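Workshop > Gallery > Gripper trials

Last updated: June

Two grippers, one very slippery carry bag 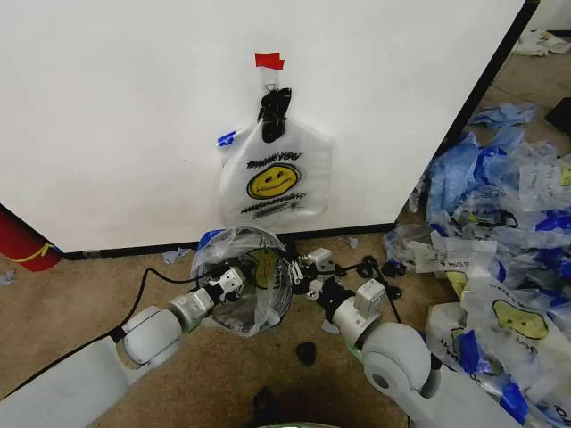
Plavent, June

Welcome back to the gallery, and thank you for your patience while we sorted out which pictures were worth putting up (we take far too many, as anybody who has visited the older pages will know). This one belongs to the fingertip trials, the long stretch of work we've been calling Amaral around the bench, and it shows the two-armed setup with a clear bag held up between the grippers and another bag, a THANK YOU one with the yellow smiley face, hanging from a black clip on the white panel.

Reading time: 2 minutes

We picked shopping bags for the Amaral trials after a good deal of talking, and I'm still very fond of the choice. A block or a cup will forgive a clumsy gripper, and you can go home thinking you've built something marvellous. A thin plastic bag forgives very little! It folds over on itself, it clings to the finger it's meant to leave, and its handles have a habit of closing up just when you'd like them open. If two sets of fingertips look the same on paper, a bag will usually find the difference before morning tea.

The fingertips getting a workout are the small white pads, which we compared against the harder Briton tips from the first round. The Briton tips are lovely on anything with an edge, and I would happily use them for boxes again tomorrow, but on film they tended to slide until the arms had squeezed a good deal more than we liked. The softer pads take hold sooner and with less fuss. They do pick up carpet fluff, though, and a fluffy pad is hardly better than a hard one, so we wiped them every 27 grasps and wrote it down each time. By the end of the round we had logged over 1515 grasps across both sets, which is a lot of bags, and a lot of wiping.

The controller was the other half of the comparison. We ran the Biloter controller with its stock settings first, then again with the closing speed brought down to 80 per cent, and the slower setting was much the kinder of the two. The arms looked a bit sleepy to anyone walking past -- I had to get used to it myself -- but fewer handles were pinched shut on the way in. Two-handed work showed this up best, where one gripper has to keep still and hold its side while the other goes looking for the opening.

A few people have written to ask about colour, and whether the printed bags were easier for the cameras than the plain ones. Our favourite answer so far is "sometimes". Strong print gives the software something to recognise while the bag is flat, and then the bag crumples and the print goes with it, smile and all. Clear and partly see-through plastic was the hardest of the lot in our notes, and we'd like to try different lighting before we say anything grander.

Next on the list is a thicker pad with a ribbed face, tried on the same kinds of bag and at the slower speed, and after that a proper go at tying handles together. Those pictures will be added to this page once they've been sorted.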